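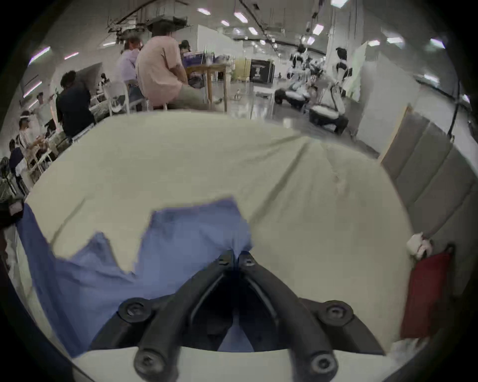
How do I get set-in creases out of cotton napkins without ironing every single one?

Posted March 15, 2020 in Laundry and Linens

Hello all, I hope this is the right section. My aunt passed along a big box of cloth napkins and a couple of tablecloths when she moved to a smaller place, and they had been folded in the same box since goodness knows when. They are lovely things, mostly blues and creams, and I would so much like to use them every day instead of paper. The trouble is the creases. I have washed everything twice now on warm, with the Zukard liquid I use for our sheets, and the fold lines are still there, plain as anything, and on top of that the napkins come out of the dryer in a tight little wad.

I do own an iron, but my wrists are not what they were and standing at the board for a long stretch leaves me sore the next day. We go through a lot of napkins in this house (grandchildren!) so whatever I do has to be something I can keep up. Is there a trick to it? And is there a better way to store them so I don't end up right back where I started by October?

MarigoldPorch

Oh, what a nice box to be given! I have been using cloth napkins for 19 years and I iron them only at Thanksgiving, so please don't lose heart.

My guess is that you are drying them too long. Cotton that goes bone dry in a warm drum sets its wrinkles hard, and then you are fighting them. Give them a short tumble, ten minutes or so, and take them out while they still feel damp and a little heavy. Then lay each one flat on the kitchen table, or on top of the dryer if it's clean, and smooth it from the middle out toward the corners with the flat of your hand. Tug the hems gently so they lie square. You can stack them one on top of another as you go, up to six or so, and put a heavy cutting board on the pile for an hour. After that, spread them out to finish drying, or they will smell musty.

For the old fold lines, soak the napkins overnight in cool water with a half cup of white vinegar before you do any of this. Some of those lines may be wear in the cloth itself, where the dye has rubbed thin along the fold, and no amount of pressing will take that away. I have a set like that from my mother and I've grown fond of them.

For storage, I roll mine – loosely, like a newspaper – and stand them up in a deep drawer. If you'd like to keep them flat, fold them in thirds one month and in half the next, so the crease doesn't always land in the same spot. The tablecloths do very well over a padded hanger.

espinoza_st_upstairs

spray bottle. water and a tiny bit of fabric softener, mist, shake, hang over a chair. done

twolefthands50

I agree with most of what was said, but go easy on the softener with napkins. It builds up, and then they push a spill across the table without soaking any of it up. Plain water in the sprayer works just as well for me.

If your wrists bother you, a handheld steamer might be kinder than an iron. Mine is an old Kanholm and it's light enough that I can do a whole tablecloth while it hangs from the shower rod. Keep your other hand well out of the way of the steam, and let the cloth hang until it is fully cool before you fold it. I used to skip that part and wondered why my folds looked so rumpled by suppertime.

MarigoldPorch

Thank you, all of you! The first batch is soaking in the sink as I type, and I'm going to try the cutting board tomorrow.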